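3.2 Session structure and goal-scoring in the under-7 group

Matches in the youngest age bands are played on small pitches with frequent substitutions, and the number of goals per match is high compared with adult football. Following Bogdan and Kushwaha, we treat each match as a sequence of possessions that ends in a shot, a turnover or a stoppage. Across one season the Mumitero club league supplied 823 possessions from 23 matches. Three matches were left out of the timing analysis – the referee's watch and the scorer's log could not be matched – but their goals are kept in the totals.

Coaches at two of the clubs, Amer and Pant, used the same warm-up before every match. The other clubs set their own. We did not try to control for this, and the effect of warm-up on early goals is left to Section 5. Team color, kickoff side and pitch surface were entered as fixed factors. Age in months was entered as a covariate, as players born early in the selection year tend to be taller and to play more minutes.

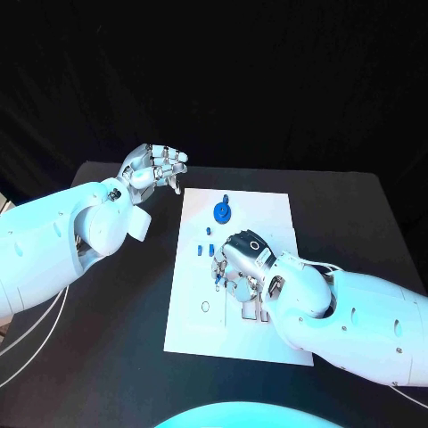

Figure 3. Two white robot arms over a table with a flat white board.

Possessions were coded by two raters, Chaturvedi and Kleinschmidt, working apart. Each rater marked the start and end of a possession, the number of passes and the zone of the last touch. Where the raters differed by more than five seconds on an end time, the possession was coded again by a third rater, Sandhu, and the third value was used. Passes deflected by an opponent were counted as complete if the next touch was made by a teammate. Throw-ins were treated as the start of a new possession.

Scoring rate was modeled with a mixed Poisson regression, with match as a random effect and minutes played as the offset. A second model added the score difference at the start of each possession. Friendly matches and tournament matches were fitted together in both models, with match type as a factor – the tournament sample was too small to be fitted alone. Model checks were run in Bredix with its default settings.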